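Derkurport Community Help > Robots and automation > Teaching by demonstration

Two-arm teleop: demos look clean from above, policy ignores the low camera
Posted August 15, 2019
Tags: teleoperation, bimanual, camera placement, demo quality

I am collecting demonstrations for a two-arm tabletop task. The operator drives both arms by remote control. The task is to clear small items off a raised white platform and stand them on the table, then do the reverse. Items are candlesticks, small round tins and a potted plant. Both grippers have to work close to the platform from opposite sides.

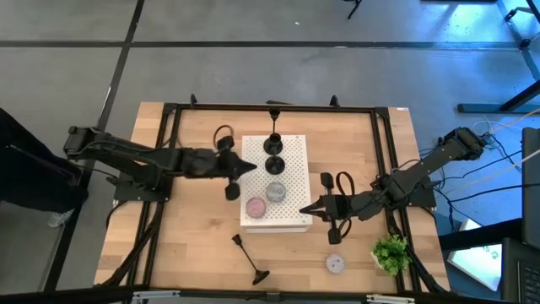

Milagros Llorente
Lab technician, Trostlow
Member, 35 posts

I have 300 demos so far. Replayed from the overhead view they look fine. The trained policy picks tins off the top of the platform without much trouble, but it does badly with anything lying on the table near the foot of it. A candlestick on its side is the worst case. The gripper comes down short, closes on air, and then the arm sits there.

We also record from a low camera at table height, which I expected to help with exactly this. Turning that input off during training changes nothing I can measure. Here is a still from it. 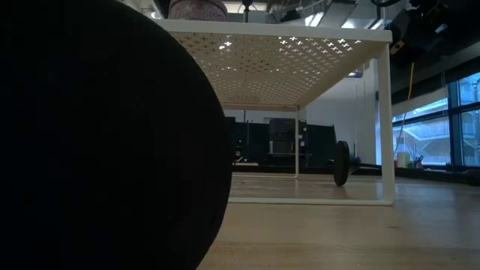

Low view, looking up at the underside of the perforated top panel.

Is the low camera worth keeping, or should I put the effort into more demos of the hard case? The operator sees both feeds on the same monitor, if that matters.

2 replies, sorted by votes

Baltazar Robles
Accepted by the poster

Move the camera before you collect anything else. In your still the left half is a dark shape very close to the lens. Whatever it is, a view that is blocked like that for part of each demo teaches the policy to ignore the input, and your test with it turned off fits that.

Things I would check, in this order:

Scrub through 35 demos and log the fraction of each one where the low view has a clear line to the item being grasped. If most of them fall under half, the camera is in the wrong place.

Find out which feed the operator watches during the final approach. If they use the low view when it is clear and the overhead view when it is blocked, you have two different approach styles mixed in one set. The policy will average them and stop short — the symptom you describe.

Look at where the toppled candlestick starts. In the low still, the dark object on its side is just inside the stand's front leg. In the overhead picture the candlestick lies on open wood, clear of the box. Those are separate grasps. The first needs a flat approach from the side, the second can come from above. Label them separately and see how many of each you have.

Also lock the exposure. With ceiling panels and windows in the shot, auto exposure will shift whenever an arm crosses the view, and the dark items are the first to lose detail.

For new demos, have the operator pause for a moment above the item before closing. It costs around 2 seconds per demo and gives the policy a consistent point to aim for. Trim the pauses later if they turn into stalls.

Montserrat Maldonado

Get more data. We had the same thing on the Pacheco cell and it went away after another batch. We never moved a camera. Didn't look into why.

Comments

Milagros Llorente: I logged 35 as suggested. The low view was clear at the grasp in 7 of them. Split by start position, nearly all of my toppled-candlestick demos are the open-wood kind. The side approach hardly appears at all.

Baltazar Robles: Then you have both problems. Remount first, then record the side approach. Keep the old overhead streams, they are still good for the top-of-platform grasps.

Milagros Llorente: Remounting now. Should the left arm do the side approach, or do I leave the choice to the operator?

Baltazar Robles: Fix it by start position. Item left of center, left arm. Write the rule down and give the same sheet to every operator.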